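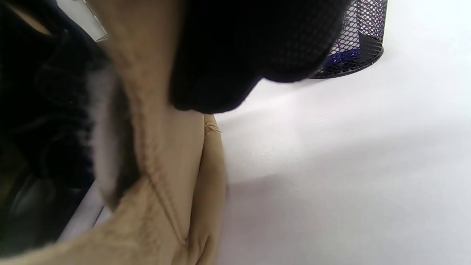

Tabletop set rules for hand-held gripper demos: what goes on the table and who signs it off

Forum: Manipulation > Data collection > Practice and standards

tallow_and_pin
I have been asked to turn our set-up habits for cloth sessions into a written rule sheet before the end of May. The current text is below. It applies to demonstrations recorded with the hand-held gripper on a plain white table, garments and soft bags only. Comments wanted on anything that would not survive contact with a different site.

1. Table surface wiped and dry before the first take. Lint from the previous batch counts as dirt.
2. Two or more fabric items per set, at least one light and one dark, overlapping.
3. At least one rigid item in the set. It must stay upright if the cloth drags against it.
4. Fingers inspected for snagged threads every 44 takes and at every change of item.
5. Room lights fixed for the whole batch. Blinds down.
6. Any item with loose threads is noted on the set card before recording. It is not trimmed in the middle of a batch.
7. Set card signed by someone other than the operator.

Merja Heinonen owns the final wording, so I will pass on whatever is agreed here.

oxbow44
Rule 2 needs a limit on black on black. We had a batch from the Tonness site where a black jumper lay against another dark garment and the labellers could not find the boundary between them. Knit texture disappears at normal exposure. You get a bit of it near an edge where the item meets the white table and nothing inside. I would write: no two dark items in contact unless the task is specifically about separating them.

rill_works
Disagree with oxbow44. Piles of dark cloth touching each other are what a laundry task consists of. If the labellers can't find the boundary, mark the boundary as unknown and move on. Removing the case from the data removes it from the policy, and then it fails the first time somebody owns two black jumpers.

oxbow44
I didn't say remove it. I said restrict it to sets where it is the point. At Tonness it got in by accident in 3 batches and was never logged, so we could not separate it out afterwards. My objection is to the missing log entry as much as to the pile.

tallow_and_pin
Would a tick box on the set card satisfy both of you? "Dark items in contact: yes / no". Allowed either way, always recorded.

rill_works
Yes.

oxbow44
Yes, provided the second signatory checks it against the table and doesn't copy it from the card before.

Nermina Vlachou
I run the sessions at Mimlow. Comments by rule number.

Rule 3. "Rigid item" is too loose. We use a wire-mesh pen holder, which is useful in that the mesh lets light through and depth comes back patchy, so it is a fair test. But a mesh holder with nothing in it is light and slides as soon as a sleeve catches it. Specify whether it is loaded, and keep the contents the same for the batch. Changing the pens between takes is a change of set and needs a new card.

Rule 4. The count of 44 has no basis that I can find. It was the number of takes that fitted in a session on the old battery. Fuzzy fabrics shed far more than smooth ones. I would inspect by fabric class: brushed or fleecy items every 20 takes, everything else at change of item.

Rule 6. Agree, and add that the loose threads should be photographed. Frayed ends at a corner get longer during a batch. By the end you have a different object from the one on the card.

tallow_and_pin
You are right about the origin of 44. I inherited it from the Verstraete checklist and kept it. Will change to the two classes. Is 20 measured?

Nermina Vlachou
No. It is where our operators began reporting that the fingers felt slow to release. Put it in as provisional.

grebe_unit
Small point on rule 5. Blinds down does not deal with the operator's own shadow. On a white top you get soft bands across the table that move with the forearm. We mark standing positions on the floor with tape and it helps. It doesn't cure it. I would not reject takes for shadow, only for shadow that hides the grasp point.

rill_works
Reject for nothing, flag everything. Storage is cheap.

grebe_unit
Reviewer time isn't. We have 2 people going through flags at Rirnava and a queue of 200 takes. If every faint shadow is a flag the queue never clears.

oxbow44
Same position here. A flag that fires on most takes carries no information.

rill_works
Fine, but then the threshold has to be written down. "Hides the grasp point" will be read differently at each site. Attach reference pictures, one accepted and one rejected.

tallow_and_pin
Noted. Revised text as it stands:

2. Two or more fabric items, at least one light and one dark, overlapping. Dark items in contact to be recorded on the set card.
3. At least one rigid item, upright, contents fixed for the batch and listed.
4. Fingers inspected every 20 takes for brushed or fleecy fabric (provisional), otherwise at change of item.
5. Lights fixed, blinds down, standing position taped. Shadow over the grasp point is a reject, with reference pictures attached.
6. Loose threads photographed and noted before recording. No trimming within a batch.

Rules 1 and 7 unchanged.

quillback
Coming in on rule 7. We are a single-operator site in the afternoons. There is no second person to sign. Under this wording all our afternoon batches are void.

Nermina Vlachou
Remote sign-off from a picture of the set, sent before the first take. We did that all spring.

oxbow44
I don't accept remote sign-off for the dark contact box. It is the one thing a picture shows badly.

quillback
Then I need an exemption or a different shift pattern, and I can't get the second one.

tallow_and_pin
I will put both versions of rule 7 to Merja and post her answer here. Until then, quillback, send the picture, write "remote" in the signature line, and keep those batches in a separate folder.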